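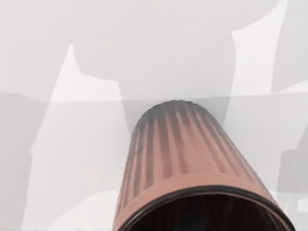 # Progress Report: Cerketmont Secondary Robotics Program

**Submitted to:** Jondbridge Community Education Fund
**Prepared by:** Soledad Figueroa, Program Lead
**Date:** June 7, 2025

## 1. Period covered

This report covers the second stage of the funded program, from the end of the recruitment period to the close of the simulation unit. It should be read together with the first-stage report, which set out the selection of students and the purchase of computers. Spending to date is within the approved budget and no change to the total grant is requested.

## 2. Work completed

Students have spent most of this stage in simulation. The physical arm is shared with the senior engineering class, and the program was designed so that each team would have a working control routine before booking time on it. Teams build a work area in software, place objects in it, and write the code that moves the simulated arm and reads its camera.

The current task is the handling of hollow objects. The ribbed pink cylinder, open at one end with a black rim, has become the main test object for the junior teams. Its grooves give students a regular pattern of light and dark to work with when they write their edge detection code, and the open end raises useful questions about where an object should be approached. At close range the cylinder takes up much of the camera's view, and the background is rendered only as pale grey shapes. Several teams had written code that assumed a full outline would always be visible. They have been asked to revise it so that the arm can plan from a partial view.

A total of 171 simulated trials were logged by the junior teams during the stage. Of these, 41 ended in a completed lift and placement. The remainder were stopped by the student, timed out, or ended with the object dropped or knocked over. The completion rate is lower than we had projected. Most of the unsuccessful trials came from the first three weeks, when teams were still learning to set the approach angle, and the logs for the final fortnight are noticeably better.

The senior teams have moved on to the sorting task described in the original application. Their results will be reported in the next stage, once the scoring method has been settled.

## 3. Participation

Attendance has been steady. Two students withdrew owing to timetable conflicts and both places were filled from the waiting list. Meriem Radwan joined as technical mentor early in the stage and attends every second session. She has introduced a short written log, completed by each team before leaving, in which students record what they changed and what they expected to happen. The quality of these logs varies a good deal between teams - some are a single line - but they have made it much easier to follow a team's reasoning from one session to the next.

Four students presented their work at the Drollell regional schools evening. They spoke well and answered questions from families and teachers for the better part of an hour.

## 4. Expenditure

The main item this stage was the simulation licence, at $2,167 for the full group. A further $289 was spent on replacement cables and a storage cabinet. Transport to the schools evening was covered by the school and has not been charged to the grant. Receipts are attached as Appendix B.

## 5. Difficulties

The older computers in the second lab render the simulation slowly, and teams using them have completed fewer trials in the same time. We have rotated the teams between the two rooms as an interim measure. A request for upgraded graphics cards has been made through the school's own equipment budget.

Colour settings also differed between machines, so that thresholds tuned on one computer failed on another. All machines now load the same lighting and material file at start-up.

## 6. Next stage

Junior teams will repeat the cylinder task with the object placed at random angles, then transfer their code to the physical arm under supervision. Teams that meet the safety requirements will enter the Cuevas Challenge in November. The entry rules require a written design summary from each team, and drafting will begin in the second week of next term.

We would welcome a visit from a representative of the Fund during the first physical trials. Proposed dates will be sent separately by the program office.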